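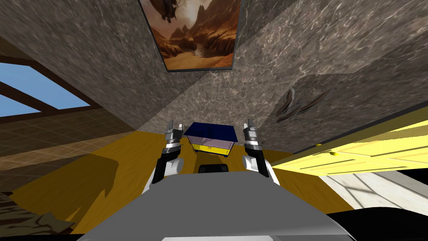

読了時間:8分

10/23/25

今日は授業のあと、夕方からずっと演習室にいました。帰りのバスの中で半分書いて、残りは部屋で書いています。日本語で書く練習もかねた日記なので、変な言い方があるかもしれません。

箱の課題がまだ終わりません。ロボットが両腕で箱を持ち上げ、そのまま保つ課題です。部屋はDrerkonachというシミュレーターの中にあって、床が黄色く、壁は灰色の大理石です。最初の授業でこの部屋を見たとき、美術館のようだと思いました。正面に砂漠の谷の絵がかけてあり、その空に何か黒いものが飛んでいます。イメルダさん(Imelda Lumanlan)は飛行船だと言います。私は竜だと思います。拡大しても形がはっきりしないので、この話はまだ決着していません。

箱は、紺色のふたがのった小さい箱です。前の面は上がうすい紫で、下は黄色い帯になっています。私はこの下の黄色が好きではありません。床も黄色だからです。私たちのプログラムは、最初、色を使って箱の位置を探していました。すると、箱の下の部分が床といっしょになってしまい、箱が本当より短いものとして計算されました。先週はこれが分からなくて、私は腕の関節の式ばかり疑っていました。紙に式を何枚も書いて、結局、式は正しかったです。正しい式を何回も確かめるのは、とても疲れる仕事です。

それで、今はふたの色だけを見ています。紺色は床にも壁にもありません。ふたの位置が分かれば、箱の大きさは先生の資料に書いてあるので、下の部分は見なくても計算できます。イメルダさんはこの方法を「帽子を見て人を探す」と名づけました。発表のスライドにもそう書くつもりらしいです。

けれども、ふたには別の問題があります。ふたは箱の横から少しはみ出しています。指がまっすぐ横から入れば大丈夫ですが、少し高いところから来ると、ふたのふちに当たります。昨日の記録を見ると、左の手が先にふちに当たり、箱が回って、右の手は箱のないところを閉じていました。見ていて、少しかわいそうでした。

今日したことを、忘れないように書いておきます。

- 箱の手前で一度止まり、左右の手の高さをそろえてから進むようにした。
- 指を開く幅を小さくした。前は開きすぎで、床に近いときに危なかった。
- 目標の点を、ふたの中心ではなく、ふたの少し下に移した。
- 記録のファイルに名前をちゃんとつけた(これは私の宿題だった)。

手前で止まる動作は、テオドロさん(Teodoro Cervantes)の助言です。テオドロさんは大学院生で、この授業の手伝いをしています。彼は答えをすぐには教えてくれません。私たちの画面をしばらく見てから、「二つの手は、おたがいを待っていますか」と聞きました。私は「はい」と答えましたが、コードを読むと、待っていませんでした。左は左の目標へ、右は右の目標へ、それぞれ自分の速さで動いていただけです。同じ時間に出発するから同じ時間に着くだろう、と私が勝手に思っていました。恥ずかしかったですが、聞いてもらってよかったです。

待つ部分はイメルダさんが書き、私は横で読みました。二人で一つの画面を見るやり方は、はじめは苦手でした。私は日本語を考えるのにも時間がかかるので、考えている間に相手がどんどん先に進んでしまいます。今は、私が「待ってください」と言ったら、イメルダさんがキーボードから手を離すという約束があります。今日、私がそれを言ったら、「手と同じだね」と笑われました。ロボットの手のことだと分かるまで、少し時間がかかりました。

直したあと、手前で止まるところまで動かしました。黄色い床の上で、二つの手が箱の両側に、ほとんど同じ高さで並びました。指は少し開いています。ロボットの頭から見ると、箱のまっすぐ上に例の絵が来て、左に窓、右に黄色いドアがあります。私はここで画面を保存しました。動いているときより、止まっているときのほうが、何が悪いか見つけやすいです。

そこから先は、まだきれいではありません。

一回目は、指が箱に届く前に時間が終わりました。課題の制限は700ステップですが、そろえるために待つ時間が長すぎたのです。待ち時間を短くすると、今度は高さがそろわないまま進みました。ちょうどいいところがどこかにあるはずなので、明日は値を少しずつ変えて調べます。イメルダさんは、時間で待つのをやめて、高さの差が小さくなったら進むようにすればいい、と言います。たぶんイメルダさんが正しいです。でも、差がいつまでも小さくならなかったら、ロボットは永遠に待ちます。私はそのことが心配で、両方の条件を入れたいと言いました。ここで少し議論になりました。けんかではありません。

二回目は、持ち上がりました。ただし、箱がななめになりました。右の指のほうが強く押していたようです。箱はすべって床に戻りました。持ち上がったのはほんの少しの間でしたが、イメルダさんが大きい声を出したので、となりの班の人がこちらを見ました。私も声を出したかったのですが、こういうときに日本語で何と言えばいいか、すぐに出てきませんでした。「やった」は、まだ成功していないときにも使えるでしょうか。

となりの班は、同じ部屋でドアを開ける課題を選んでいます。黄色いドアに丸いノブがついていて、それを回すのだそうです。私はドアのほうが簡単だと思っていました。ドアは動いて逃げないからです。でも、となりの班の人は、丸いノブは指がすべって難しいと言っていました。細い指で丸いものを回すのは、考えてみれば人間でもいやです。箱を選んでよかったと思いました。そのことは言いませんでした。

ソフトの話も少し書きます。私たちの制御プログラムの名前はCivhamです。意味はありません。イメルダさんが登録の画面で急いで打った名前で、あとで変えられませんでした。動きの計画にはWynneという授業用のライブラリーを使っています。Wynneの説明書は英語で、エラーの文は短すぎます。今日も「目標が無効です」という意味の文が出ましたが、どちらの腕の目標か書いてありません。私はエラーが出たときに左右の名前をいっしょに表示する小さい関数を書きました。これだけで、ずいぶん楽になりました。

Civhamの中心の部分は、今、約200行です。前はもっと長かったのですが、左の腕と右の腕でほとんど同じ文を書いていたので、まとめました。まとめるとき、符号を一つ間違えて、右の腕が自分の胴体のほうへ曲がりました。シミュレーターなので何もこわれません。本物のロボットだったらと考えると、こわいです。テオドロさんは、本物を使う人ほど先にシミュレーターで長く試す、と言っていました。

発表会は1月です。名前はStemskaといって、ほかの学科の学生も見に来るそうです。優勝の班には何かもらえるという話がありますが、何なのかはだれも知りません。私は優勝より、質問の時間のほうが気になります。質問が速い日本語で来たら、私は答えられるでしょうか。イメルダさんは、自分が聞き取って私が答える、と提案しました。それも、おたがいを待つ練習が必要です。

## 今日の日本語

「つかむ」「つまむ」「はさむ」「にぎる」の違いを、休み時間に教えてもらいました。英語では全部 grasp か grip で書いていたので、報告書を日本語に直すとき困っていました。テオドロさんによると、指先で小さいものを取るのは「つまむ」、二つのものの間に入れて押さえるのが「はさむ」だそうです。私たちのロボットは両方の手で箱を左右から押さえるので、「はさんで持ち上げる」がよさそうです。一つの手の指だけなら「つかむ」か「つまむ」。箱は小さいので、私には「つまむ」に見えることもあります。報告書では「把持」という言葉を使う、とも教わりました。読み方は「はじ」です。私はずっと「恥」だと思って聞いていました。ロボットの恥について、みんなが真面目に話していると思っていました。

「ふち」と「はし」もまだあいまいです。ふたは「ふち」、机は「はし」と「ふち」の両方が言えるらしいです。あとで辞書を見ます。

## 明日すること

- 高さの差で進む条件を入れる。イメルダさんの案で始めて、時間の上限も小さく入れておく。
- 左右の指の力を、別々に記録する。
- 持ち上げる速さを下げて、ななめになる原因が力なのか速さなのかを調べる。
- 保存した画面を報告書に入れる。説明の文はまだ書けていない。
- イメルダさんに借りた充電器を返す。これは三日前から書いてあります。

バスをおりたとき雨が降り出して、ノートのはし(ふち?)が少しぬれました。式のページは無事でした。晩ごはんは昨日のカレーの残りを食べました。明日は二限が休みなので、朝から演習室に行けます。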